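Project report: does playing tighter help a beginner at small-stakes poker?

For my project I wanted to find out if a complete beginner (me!) could stop losing just by playing fewer hands. I'd been in the poker society at Brirninport for a term and kept going home with nothing, so I had a fairly personal interest in the answer.
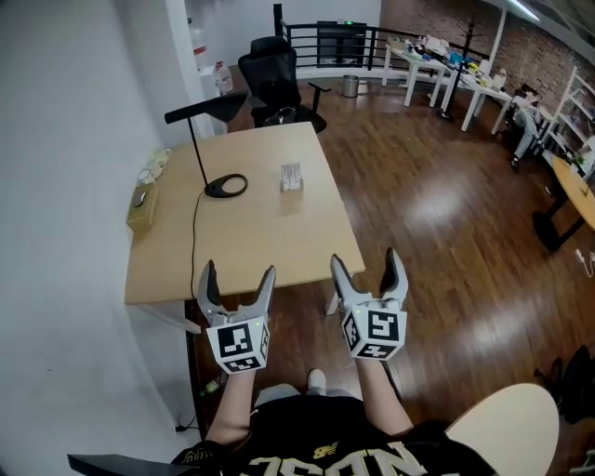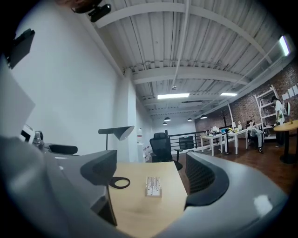 So how many hands did I play for the project? I played 573 hands of no-limit hold'em, all at the same play-money tables on Sodora, and wrote every one of them up in a spreadsheet afterwards.

My plan had been 3000 hands, but live tables are slow and I had coursework for other modules – I'd really underestimated how long it takes to type up a hand when you can't remember what the turn card was. In the first 200 hands I played the way I always had, calling with any two cards that looked friendly. After that I switched to the Flerier chart, a starting-hand table we were given in the society's handbook, and stuck to it as well as I could.

I broke the chart 37 times, nearly always with suited rubbish in the big blind. I've left those hands in the results as taking them out felt like cheating.

My losses got smaller once I was folding more, though I still finished down overall. The biggest pots I lost were with good starting hands that I couldn't let go of after the flop, and the chart has nothing to say about that. I also got bored, which I hadn't planned for at all, and you can see it in my notes (they get very short!).

If I did it again I'd use the Woldemariam method of logging, where you note your reason for each call before the next card comes. I'd want a second player on the same chart too, and a lot more hands.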